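**Toaster oven vs. full size oven for two people - is it worth the counter space?**
*Kitchen & Home > Small Appliances*

---

**pemgate_porch** wrote:

Hi all, longtime reader, I post maybe twice a year. We moved into a place in Velstead in June and the kitchen is tiny. The wall oven works fine but it takes forever to heat up, and in summer it turned the whole apartment into a sauna. There are only two of us and most nights I'm cooking a couple of chicken thighs or reheating leftover pasta bake.

So I'm thinking about a countertop oven. My worry is that I'll give up a third of my counter for something that makes toast. I already have a toaster! Does anybody use one of these as their main oven, for real dinners? And how do you deal with crumbs, because my mother's was disgusting.

---

**biscuitweather** wrote:

Main oven here, going on 6 years. I turn on the big one for Thanksgiving and pizza, and that's pretty much it. Mine is a Thampi, the mid-size one, and I paid 190 for it on sale. It has outlived two coffee makers and a microwave.

Stuff I make in it all the time: thighs, salmon, sheet pan sausage and peppers (small sheet pan, obviously), cornbread, baked potatoes, half batches of cookies. Six cookies at a time is kind of annoying but it also stops me from eating twenty, so I've made my peace with it.

Crumbs - pull the tray every few days and dump it. If you let it go a month you'll be scraping.

---

**oldhouse_marlo** wrote:

I'm going to be the grump. I bought one, used it all winter, and gave it to my sister. The heat is uneven, the outside gets too hot to put anything near it, and the "saves energy" thing is a few bucks a year at best. A wall oven that takes 15 minutes to preheat is a wall oven you turn on 15 minutes earlier. Set a timer and go read a book.

If the apartment gets hot in summer, cook on the stove in summer. We all lived that way before these things were on every registry.

---

**biscuitweather** wrote:

@oldhouse_marlo which one did you have, though? The little two-slice ones are awful and I'd never defend them. The heating elements are practically touching the food.

---

**oldhouse_marlo** wrote:

It was not a little one. It was a Gremwood, and it was supposed to be the nice one. Back left corner burned everything. I rotated pans like I was running a bakery.

---

**tuesdaysoup** wrote:

Jumping in because I had the same Gremwood and the same back left corner, lol. I thought it was me! Mine got a lot better when I moved it out from under the cabinet and stopped using the dark pan that came with it. Light colored pan, middle rack, turn once halfway. Not perfect but no more charcoal.

To the original question, I'd say measure first. And I mean measure with the door open. I checked the width and the height and totally forgot that the door comes down right where I chop onions. For the first month I was basically cooking in the hallway.

Here's what I'd want to know before buying, in no special order:

- how far the door or tray comes out when it's open
- whether your favorite baking dish fits (bring it to the store, people will stare, who cares)
- if the crumb tray comes out from the front or the back
- how loud the timer is - mine ticks and I hate it

I keep a few plates next to mine for whatever's coming out, and a folded towel for the hot ones. Small kitchens are all about having a landing spot for things. If you don't have a free foot of counter beside the oven, you end up standing there with a hot pan in your mitts turning in circles.

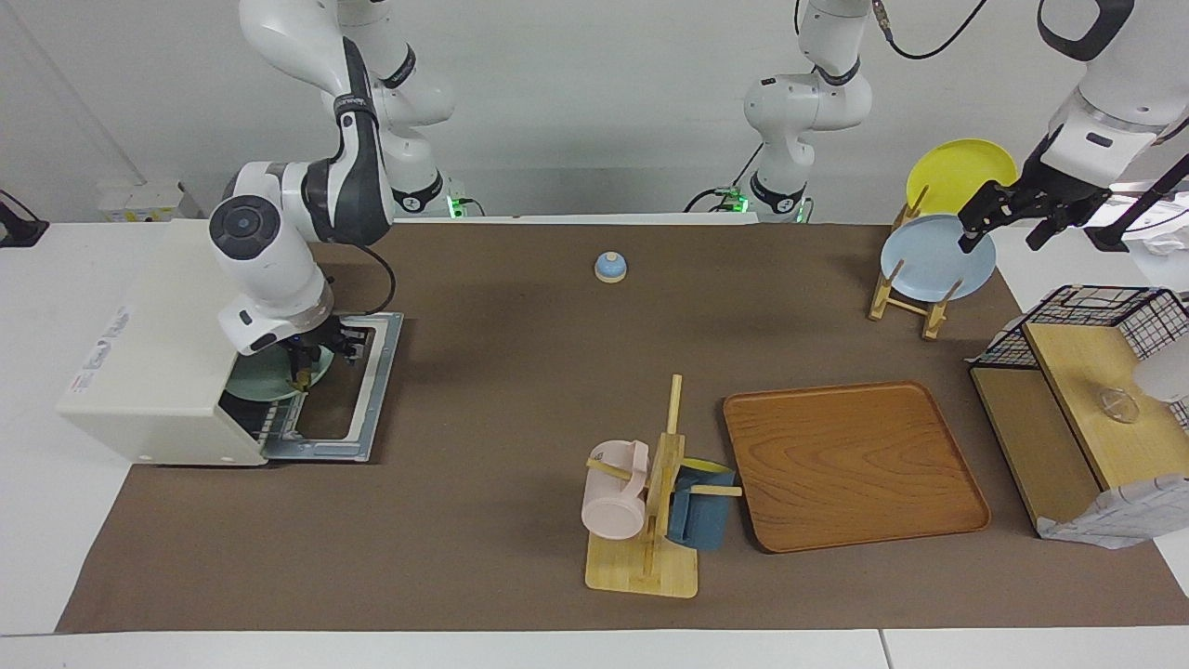 The other thing is dishes. People stick their regular dinner plates in to warm them or to melt cheese on something, and a lot of plates aren't made for that. Check the bottom for an oven-safe mark. I cracked one of my good ones, clean in half, with nachos on it. I ate the nachos anyway (after a very careful inspection).

---

**pemgate_porch** wrote:

OK this is super helpful, thank you! I went and measured with a cardboard box pretending to be an oven and my husband thinks I've lost it. With the door space I'd have enough room left for a cutting board and not much else. Hmm.

@tuesdaysoup the nachos made me laugh. Our plates have no marks at all, so I guess no nachos on those.

@oldhouse_marlo I hear you on just preheating earlier, but I get home at 6:30 and I'm starving by 6:31.

---

**oldhouse_marlo** wrote:

Fair. I'm retired, so I have the luxury of being smug about preheating.

I will say, if you do buy one, don't push it up against the wall. Whatever gap the manual asks for, give it that and then some. Mine left a brown patch on the paint that I had to prime twice to cover.

---

**quarterturn** wrote:

Counterpoint to everybody: rolling cart. I put mine on a metal cart at the end of the counter and it takes up zero prep space. Pots go on the shelf underneath. Just make sure the wheels lock, and that you're plugging straight into the wall. No extension cords with these, they pull a lot of power.

Also I wouldn't spend more than 300. Past that you're paying for a screen and a bunch of buttons you'll never push. I use bake, broil and toast. There's a setting on mine called "reheat" that as far as I can tell is bake with less confidence.

---

**biscuitweather** wrote:

I disagree on the price thing! The fancier ones with a fan really do brown better, and if this is going to be the oven you use every night, I'd spend the extra and skip something else. But yes to the cart. Great idea if you've got the floor space.

---

**pemgate_porch** wrote:

A CART. Why did I not think of that. There's a dead spot by the back door where the recycling lives, and it has an outlet and everything. The recycling can go live somewhere else.

I'm going to look at the Thampi this weekend and I'm bringing my baking dish. Will report back!

---

**tuesdaysoup** wrote:

Yay! Bring the lid too if your dish has one, that's what got me the second time.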